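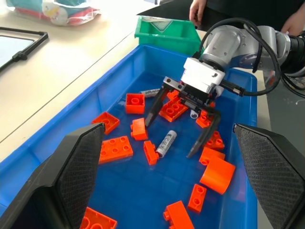 Do the batteries need to come out before the bricks get washed?
Every last one, AAs first, then the bricks can go in the mesh bag.

2025-08-13

Sorting the orange stuff for the Urkport box. Orange bricks and AA batteries ended up in the same blue bin again, so this is partly a note on how to split them and partly a reminder to stop tipping the drawer out into whatever is nearest.

Rules as they stand now:
– batteries out first, into the lidded tub on the Bastum shelf. Don't mix with the new pack.
– bricks by footprint after that. 2x2, 2x4, 1x2, plates, everything else.
– anything chewed or cracked goes in the reject cup, not back in the pile

Colors are easy this time, all orange. Sizes are the slow part. The 1x2s hide under the bigger ones and standing up they look like half of a 2x2 from across the bench. Flat plates are worse, they lie down on the bottom and you can't get a nail under them. Tried tilting the bin, everything slides to one corner and 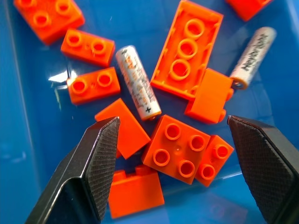

then you're digging again. Better to leave it flat and spread things with the side of your hand. Upside-down bricks I flip first so the studs are up, quicker to read the size that way. Pieces clutched together get pulled apart before sorting, otherwise they get binned as the wrong size (did that last November, took a whole afternoon to undo).

Bin vs tray: shallow is nicer. Deep sides throw shadow on the small ones. Also glare off the blue plastic when the overhead light is on full – turn it down a notch, easier on the eyes.

Batteries: tester is in the Vendia drawer, left side. Test each one, under the line goes to recycling, over the line gets a dot of green marker on the label and goes in the tub. Do not put a dot on untested ones. Do not put loose ones back with the bricks "just for now". Should tape the ends of the dead ones, we're out of tape, add to list.

Inventory sheet still says 3374 pieces for the whole Yuan set, all colors. I don't beleive that number, it's from before the big cleanout. Orange line on the sheet is 331. Recount when the other drawers are done and fix the sheet in one go, no point doing it color by color.

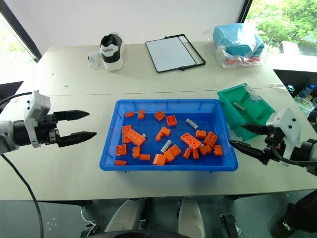 Orange bricks and two small batteries in the blue tray, white table.

Still to do
– zip bags, the small ones, box of 200 should be on the top shelf
– label for Urkport box, 2 copies, one inside the lid
– wash: lukewarm, drop of dish soap, dry on a towel overnight. Studs down so the water dosen't sit in them... no wait, studs up, hollow side down, so it drains out.
– wipe out the bin itself, there's grit in the corners every time
– tape!!

If the bags are short use the paper envelopes, write the size on the front before filling. Reject cup stays on the windowsill till I've been through it.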